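4. Setting up the marker case

Applies to the Vosside flat case, white, hinged lid. If yours is the older Grenix with the sliding cover, go to section 5 and accept our sympathy.

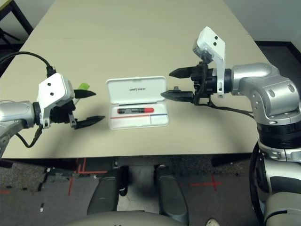

The case holds the pens you use every day. It was never meant to hold the pens you feel guilty about throwing away, and section 7 deals with those.

4.1 Before you start

Clear enough table for the case to open fully. The lid needs to stand upright at the back without leaning on a mug. Wipe the tray with a barely damp cloth and leave it open until dry.

4.2 Loading a pen

1. Put the case down with the hinge away from you.

2. Lift the lid with both thumbs until it stands by itself. It will feel as though it wants to go further. Don't let it.

3. Check the cap. Push until it clicks, then push again, as the first click is often a lie.

4. Lay the pen flat in the tray, lengthways, cap to the right. Left-handed users may reverse this, provided everyone sharing the case agrees and goes on agreeing.

5. Keep the small compartment at the lower right free for spare nibs. Paper clips will find their way in. Take them out on the first of the month.

6. Lower the lid slowly and press at the front edge.

Note: Markers are stored flat so the ink stays even along the barrel. A pen kept standing cap-up for a few weeks writes like a dry twig, and turning it over and swearing helps only a little.

CAUTION: Do not force the lid. If it won't shut, something is sitting proud of the tray, usually a pen clip. The hinge is good for years of ordinary use and one afternoon of the other kind.

4.3 If ink gets on the tray

Blot first, then wipe from the outside in. Kalodia spirit cleaner, part 233, will shift most permanent ink – test it on the underside of the case. Keep it well away from the printing inside the lid, which comes off beautifully.

Revised December 2021, S. Hashemi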